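stimico-dedupe

Finds near-duplicate records in a pile of text files and writes out a list of what to merge. Small command line tool, one config file, no server. Started as a cleanup script for the Liltley address export, grew from there.

Status: usable, rough at the edges. Config keys may still change. Pin your version.

Install

Needs Python 3 and a C compiler for the hashing bit. Clone, then run make install from the top folder. On a Mac you may have to install the command line tools first. Windows not tested, patches welcome.

Quick start

Put your input files in data/in, one record per line, UTF-8. Copy config.sample to config.local and set the two paths. Run stimico-dedupe scan, then stimico-dedupe report. Output goes to data/out/pairs.tsv, three columns – left id, right id, score.

Scan never touches your input. Merge does, so take a copy first.

How it matches

Lowercase, strip punctuation, cut into overlapping chunks of 12 characters, hash, compare. Pairs scoring 70 or more go in the report. Everything under is dropped without a trace unless you set keep_low = yes, which makes a very big file.

Short records are a pain. Anything under 27 characters gets compared whole instead of chunked, otherwise every "see above" matches every other "see above".
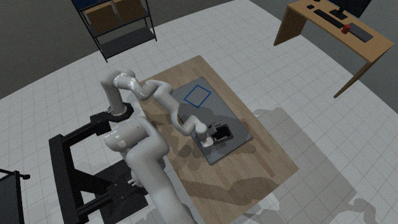

Accented letters are folded by default. Turn that off with fold = no if your names depend on them. Folding happens before chunking, so changing it means a full rescan – the old index won't be picked up and you'll get a version error. Delete data/index and go again.

Config keys

in_path: folder to read
out_path: folder to write
min_score: default 70
chunk: default 12
workers: default 2, more helps only if the disk keeps up
fold: yes or no
keep_low: yes or no

Unknown keys are ignored silently. Yes this is bad, check your speling.

Known problems

Memory climbs on long scans with workers above 2. Not found the cause yet.
Tabs inside a record break the report columns. Replace them beforehand.
The Edwards reader (old fixed width format) skips the last line if theres no newline at the end.
Isell exports need the header row removed by hand.

Changes

June – report sorted by score, highest first. Edwards reader added. Merge now asks before writing.
Before that – see the git log.

Credits

Matching code by Imani Kinyua. Trudy Rakena wrote the Edwards reader and most of the tests. Bugs to the tracker please, with your config and a few sample lines. Don't send the whole export.

License

MIT, see LICENSE. Test data is made up and can be used for anything.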